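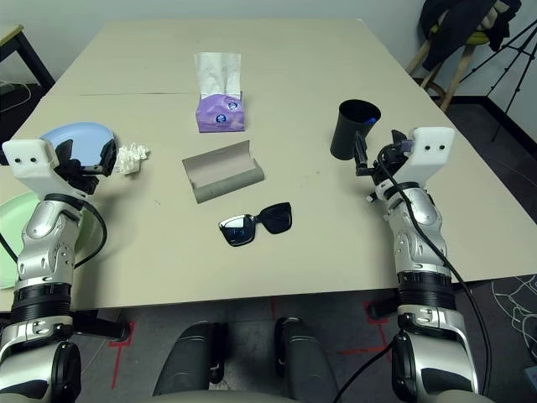
Two arms, one table: notes for the workshop talk

Start with the table, which people tend to skip. Ours is two panels butted together, and the seam runs straight across the far part of the work area. For the first month I treated that seam as cosmetic. Then we started sliding flat things across it and the arm would stall on a lip I could hardly feel with a fingernail. Shim the low panel before you tune anything. I lost a lot of evenings to gain settings that were fine all along.

Next point, the floor. Red tape on the carpet marks where the base goes. If the base moves and the table doesn't, every saved pose is wrong by the same amount, and it looks like a software fault. Put the tape down on day one and check it each time somebody has vacuumed.

(Pause here, ask who has built an arm before. If most hands go up, skip the next part and go to cables.)

Why two arms. One arm can pick up nearly anything on a desk. It can't hold a thing still while doing something to it. A glasses case is the best case I know for this. A person uses two hands and doesn't notice. With one gripper you push the case around the table until it falls off.
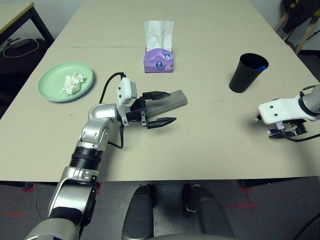
Matúš Havlíček
Talk notes, shared workshop evening, 23 April 2024

Parts and money. The total for both arms, grippers and the controller came to 3,000, and that leaves out the table, which we already had. The joint modules are from Cetis. I bought them used and replaced the bearings in two. The controller board is a Gevard. It is fine, but the manual assumes you have only one arm, so plan on an afternoon with the wiring diagram and a pencil.

Gripper housings are white boxes with two screw holes on the face. Make those screws easy to reach. On my first version I had to take off the whole wrist to get at the fingers, and fingers are the part you change most.

Finger shape. Long tapered fingers work well on thin edges and badly on tissue. They pinch a tissue fine but they also pinch the plate under it. Slow the last bit of the closing move and set the force limit low. I use one limit for soft things and another for everything else, picked by hand from a menu. A clever version can wait.

Cables. The cable has to loop out from the wrist and come back lower down. Leave more slack than looks right – the elbow takes up a surprising amount when the arm folds. My first harness was tied down neatly and pulled its own connector out at 90 degrees of bend. The second one looks messy and has never come loose.

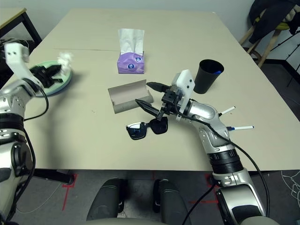 Next, the objects. Use things you already have at home. A plate, a cup with a pen in it, a box of tissues, sunglasses. Each one is awkward in its own way. Dark lenses give the depth camera almost nothing to work with, so the arm has to go by the outline. The cup is easy to grab and easy to knock over. Tissues change shape every time you touch them, and no two attempts start the same.

Keep a log. I write down the object, the arm, the start pose and whether the try worked. The log has 1,632 lines now. Before the log I was sure the left arm was the worse one. Sorting by arm showed no real difference, and sorting by object showed that 61 of the last 90 failures were sunglasses. That told me what to work on.

(If time is short, drop the next paragraph.)

Calibration. I do it in the morning and again after any finger change. Touch the same marks on the table with both arms and compare. The Cellitz calibration script does the arithmetic. It needs the older version of the library, so pin it. 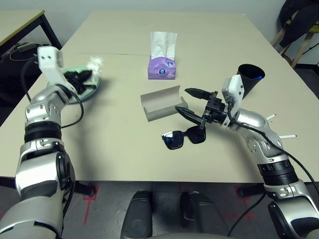 Left gripper at the plate, right gripper over the sunglasses.

Safety, say this slowly. Stop button within reach of whoever is standing nearest the table, and a second one at the keyboard. Keep sleeves and lanyards away from the elbows. The arms are slow by default and I leave them that way when anyone is visiting.

What I would change. A one-piece tabletop. Softer finger pads. A Teuber power supply in place of the two I have now, so that both arms come up together. The new top is planned for August and the rest depends on money.

Questions. If someone asks about the code, the repository link is on the last slide.

Recent notes
Rewiring the shared bench
Used joint modules: what to check before you pay
Keeping a test log in a plain text file
Finger pads compared
Shimming a two-panel table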